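Open afternoon at the Tidanport robot workshop

I took the bus out to Tidanport in January to see the open afternoon at the Plostbridge building, the old cannery offices behind the ferry lot. I had signed up in the fall and was number 57 on the list. The woman at the desk told me 202 people had registered in all, split into groups of nine so that everybody could get near the tables. Coats went on a rack by the stairs, and we were asked to keep bags off the floor because of the cables.

The first stop was a talk in the hallway about how the building is used. Plostbridge rents the ground floor to three small companies, and the one most of us had come for was Hsieh Handling, which sets up two-armed robots for light packing and sorting work. Then the door was opened and we went in.

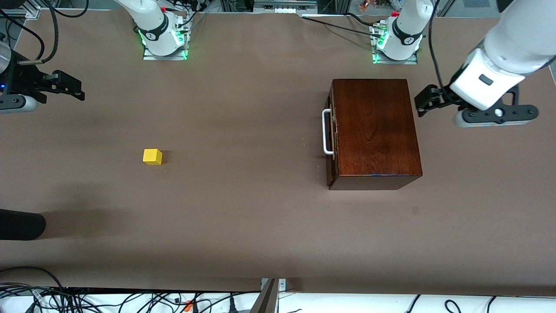
My interest in this is practical. I work in the back room of a mail-order parts supplier, and most of what we do is take a small thing from one place and put it in another. I wanted to see how a machine copes with that when the things are not all alike. The table had been set up with very little on it. A small yellow cube sat well away from a glossy wooden box with a metal handle on its side, and the lid of the box was closed. The guide said people usually expect the cube to be the easy part and the box the hard part. In her experience it depends on the day. A handle that stands out from the side gives the fingers something to take hold of, but a lid has to be moved along the path its hinges allow, and the arm has to follow.

Somebody in our group asked how long it takes to teach a new job. The answer was nearly 7 hours for a simple one, spread over two days, and a good deal longer if two arms have to work together. Most of that time is spent repeating the same job with the objects in different places. 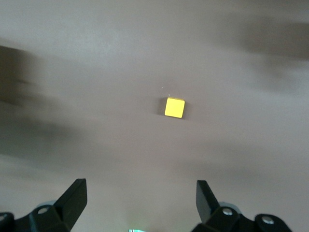
She also said that small moves near an object are slower than the long moves across the table, and that they set it up that way on purpose. A customer in Brullby had asked for everything to run at full speed and changed his mind after a week of knocked-over stock.

Questions ran over and we lost some time at the second table, where a label feeder was being repaired. We got the talk without the demonstration. Coffee was upstairs and free. The printed handout has a price list for trial visits, and I have passed it on to my manager.

The building is a ten-minute walk from the bus stop, uphill on the way back. The last bus leaves at 5:40 p.m.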